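"Ask me again when it can do the pillowcases"

Homa Golestani has run the linen room at a small hotel in Betham long enough to have been promised a folding machine more than once. The first promise came with a brochure. The latest came with a video, which she watched on her phone over lunch and then watched again with the sound off.

"With the sound off you notice the cuts," she says. "There's a towel in a heap, then there's a towel in a square. I'd like to see the part in between."

I had gone to see her because I keep reading that household robots are close, and I wanted to hear it from someone who pays for the work. She has four people folding on a busy morning. She would happily have two, she told me, and put the others on rooms, where she is always short. So she isn't against the idea. She just wants somebody to show her the thing working on a day when they weren't expecting her.

What does she think the hard part is? "The corner," she says, without a pause. "Anybody can fold once you've got the corner. Finding it is the job. You find it with your fingers and you don't know you're doing it." She pulled a pillowcase out of the cart and did it while looking at me. Then she did another, inside out this time, and it took her no longer.

Hamidreza Zamani is more hopeful, though less than I thought he would be. He spent years keeping the packing line going at Soltani, a box plant over in Gultasbridge, and now works on small two-armed setups that practice on paper and cloth. I asked him for a number and he was slow to give one.

"We had a week where a plain fold came out right 53 times in a hundred," he said. "The week after, it was 52. So if you're asking me whether it's getting better, I can tell you it's holding steady." He laughed at that, but not for long.

His view is that people have the order wrong. They see an arm weld a car and figure a napkin must be easy. "The car is where it was yesterday. Paper moves when you breathe on it. You push one side down and the other side comes up, and now your plan is old." Two arms help, he says, since one can hold while the other works, but then they have to agree about where the sheet is.

Green paper, two grippers, flowered tabletop:

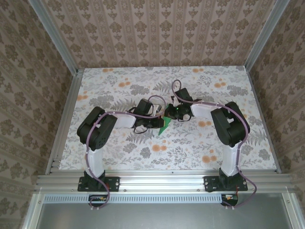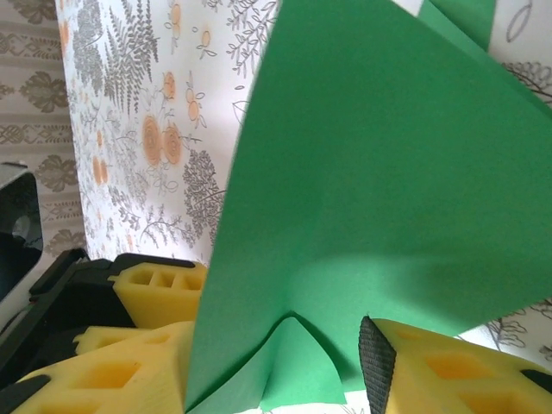 I asked Zamani whether he'd have one at home. He said his kitchen is too small and his kids leave things on the floor. When I pushed him, he said he could see a shop using a pair of arms for one dull step, the same step all shift, with a person close by to fix the bad ones. That sounds reasonable to me. It also sounds a lot like the machines shops have now – and it's a long way from something that does the laundry while you're out.

Golestani had her own version of the same point. A bad fold costs her more than no fold, she says, because someone has to spot it, shake it out and start over. At a little better than half right, she would need a person to check every piece, and that person could have folded it in the time it took to look.

"I'm not laughing at them," she said as she walked me to the service door. "It's hard work, what we do. I'm glad somebody finally noticed."

She's had another call from a sales rep and has asked him to come in December, when the hotel is full, and to bring the machine with him. He is checking his schedule.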